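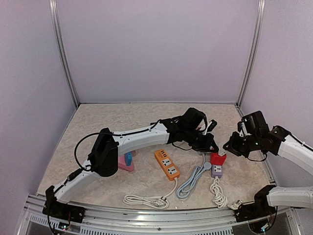
Home & Garden > Kitchens > Counters and Tabletops

Beige marble look — dated or fine?

mbrandao_ziddale
April 29, 2023
Redoing the kitchen on the cheap, house is from the 80s, small. Husband wants white everything. I keep going back to a beige marble pattern like the tabletop up top. Warm, hides crumbs. Floor is brown tile and is NOT getting replaced. Is beige going to look old in 2 years? Need to order soon, quote runs out. Counter run is 101 inches on the long wall plus a little bit by the stove.

cordeiro_r
Get the beige. White next to brown tile looks like you ran out of money halfway. Ask me how I know

VitoriaL
Disagree. Beige marble is what my aunt had and what every dentist's office had. Go with a plain light gray, no pattern. Patterns date, plain doesn't.

mbrandao_ziddale
Gray with brown floor tho? Tried a gray sample down by the fridge and it went kind of purple at night.

VitoriaL
Thats your bulbs. Change the bulbs first.

martim_g
Bring home the biggest sample they'll give you. The little chips are useless for anything with veins in it, you get one vein or no veins. I paid Cardoso 100 for a big offcut and leaned it on the backsplash for a week. Changed my mind completely, was set on a dark green.

cordeiro_r
100 for a scrap lol

martim_g
Cheaper than the wrong counter. They took it off the bill anyway

Bonifacio Bravo
Did counters for years, retired now. Couple things.
Pattern size matters more than color. Big swirls on a short counter look strange, you see half a swirl then a sink. Small soft pattern is easier to live with.
Seams. Find out where the seam goes BEFORE you sign. On a patterned top a bad seam jumps right out at you. 101 might go in one piece depending on what the shop stocks. Ask.
Matte or satin over gloss. Gloss shows every wipe mark.

mbrandao_ziddale
Did not know about the seam. Quote says nothing about it. Calling tomorrow.

VitoriaL
Agree on the matte at least. Still say no pattern.

hamon_st_kitchen
We've had beige marble look since August, from Stosix. Good: crumbs, coffee drips, flour, you don't see any of it. Bad: you don't see any of it. Put my sleeve in jam twice this week. Also lost a clear button on it and never found it.
Wall color was harder than the counter. Yellowish cream made it all look like an old hotel, repainted a cool off white and it calmed down.

cordeiro_r
What off white? Doing mine next

hamon_st_kitchen
Would have to dig out the can. Its in the shed

Bonifacio Bravo
One more. Backsplash, keep it plain if the counter has veins. Most of the ones people hated had two patterns fighting.

mbrandao_ziddale
Ok update. Shop can do the long wall in one piece, 177 extra for that plus delivery. Seam would only be at the stove corner. Husband says he can live with beige if he picks the faucet. Getting the big sample first

martim_g
Worth the 177

VitoriaL
Fine, but look at the sample at night too. With the new bulbs!!

cordeiro_r
what faucet does he want

mbrandao_ziddale
Black. One thing at a time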